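Forum Haushalt & Ordnung > Werkstatt und Keller
Thema: Gummibänder werden brüchig – womit bündelt ihr Kleinteile?

stavau_keller
27. Dezember 2018
Beim Aufräumen sind mir wieder die Gummibänder in den Fingern zerbröselt. Die Packung von Harms lag seit Mai im Regal neben dem Heizkessel. Gibt es welche, die länger halten, oder soll ich gleich auf Kabelbinder umsteigen?

Görtz_S
Neben dem Heizkessel hält kein Naturkautschuk. Wärme und Licht machen ihn spröde. Meine liegen in einer Blechdose im Flur, die ältesten sind zwei Jahre alt und noch in Ordnung.
Gruß, Sieglinde Görtz

altville15
Kabelbinder sind bei Sachen, die man öfter braucht, Unsinn. Jedes Mal aufschneiden und wegwerfen. Ich nehme Klettband von der Rolle, 20 Meter, das reicht ewig.

Cesex
Klettband trägt bei kleinen Teilen viel zu dick auf. Ich bleibe bei Gummi und sortiere den Rest in offene Kästen. 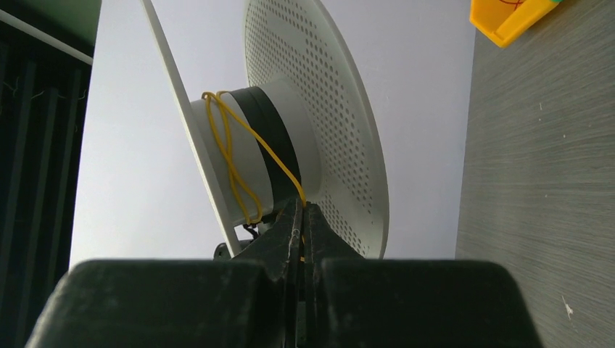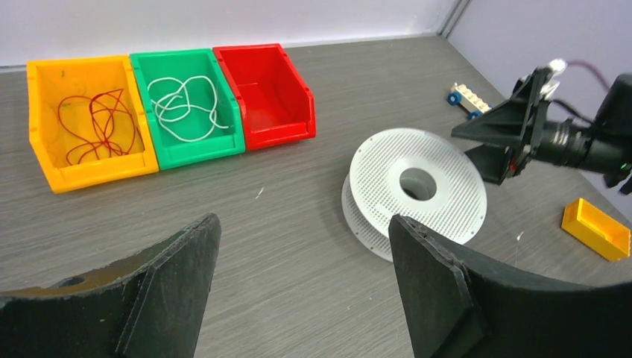

Antworten (4)

altville15
Offene Kästen stauben ein. Bei mir kommt alles in Schraubgläser, da sehe ich auch von der Seite, was drin ist.

Cesex
Gläser hatte ich. Zum Greifen finde ich sie unpraktisch, und eins ist mir auf den Estrich gefallen. Staub wische ich zweimal im Jahr weg, das ist kein Aufwand.

Görtz_S
Zur ursprünglichen Frage: Es gibt Bänder aus EPDM. Kosten mehr, vertragen Wärme aber deutlich besser. Und bitte nicht die Packung mit 3000 Stück kaufen – die braucht im Haushalt niemand auf, bevor sie hart wird.

stavau_keller
Danke. Genau die 3000er war es bei mir. Ich probiere EPDM und räume das Regal vom Kessel weg. Offene Kästen kommen für die Schrauben, bei den Dichtungen bin ich noch unschlüssig.

altville15
Dichtungen dunkel lagern, also nicht ins Glas. Da gebe ich Cesex ausnahmsweise halb recht.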